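Innes Bench Gallery
Home | Gallery | Parts Shelf | About
Old Dell Desktop, Lid Off
Posted by Craig Innes, 17/09/2026

Hi all, and welcome back to the bench! If you're new around Soltcombe, I take in old desktop computers, clean them out, get them going if I can, and pass them along to people who need something to write letters and pay bills on. I've done 44 of them now (I keep a tally inside the closet door), and the gallery has fallen way behind the pile, so I'm trying to catch up before October.

The one I've got open right now is a Dell, and I have a real soft spot for these. Everybody's office had them. They were heavy, they were ugly, and you could get at everything inside without losing half the skin off your knuckles. My first real job was at Sotell, back when we had almost 3,000 of the things spread over two buildings, and I swear I could change a power supply in my sleep. I still catch myself patting my shirt pocket for the little screwdriver.

I wanted to talk about thermal paste, because I get more email about that than anything else. Folks take the cooler off, see the gray stuff on top of the processor and panic. Don't! It's supposed to be there. It fills in the tiny gaps between the metal lid of the chip and the bottom of the cooler, and after a lot of years it gets tired and crusty and needs replacing. I use plain rubbing alcohol and a coffee filter, because coffee filters don't shed fuzz the way paper towels do. Wipe from the outside toward the middle, flip to a clean bit, wipe again. You'll get most of it in the first minute and then spend another five chasing a faint gray haze that doesn't want to leave. I used to chase it forever. These days I get it good and thin, give it one last pass and move on with my life.

New paste goes on in a blob the size of a small pea. I know there are people who do an X, or a line, or spread it out with an old library card, and we've all had that argument — I'm a pea man and I'm staying one. The tube I have is from Hurna, it cost me 9 bucks, and I expect it to outlive my truck.

The other thing is the little metal lever beside the socket. On a lot of these older boards that's what holds the chip down. If you need to lift the processor out, push the lever down a touch, ease it sideways, and then let it come up slowly. It's springy! I let one go once and it sounded like a mousetrap. If all you're doing is fresh paste, leave the chip where it is and clean it right there in the socket. Fewer chances to drop something on those contacts.

I'll also say a word for checking the capacitors while the lid's off, the little cans standing up all over the board. You want flat tops. A domed top or brown crud around the base means trouble, and it'll explain all kinds of weird freezing and restarting that people blame on viruses. And leave the power supply box closed up, please. I'll happily swap one out but I don't open them, and neither should you.

Dell, silver power supply, 80 PLUS badge on the label, blue memory stick in the outermost slot. 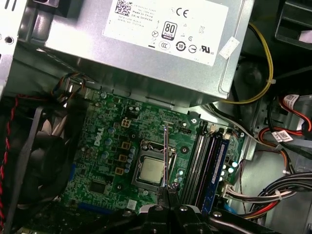
Memory is usually where I spend the money, if I spend any. A used stick costs next to nothing and makes a bigger difference than anything else you can do to an old office machine, apart from a solid state drive. I've got a coffee can of odd sticks and I test each one overnight before it goes into anybody's computer. If you have a few lying in a drawer, I'd love to have them, any size, and I'll pay the postage on anything up to 100 miles away. Just wrap them in something that isn't a sandwich bag!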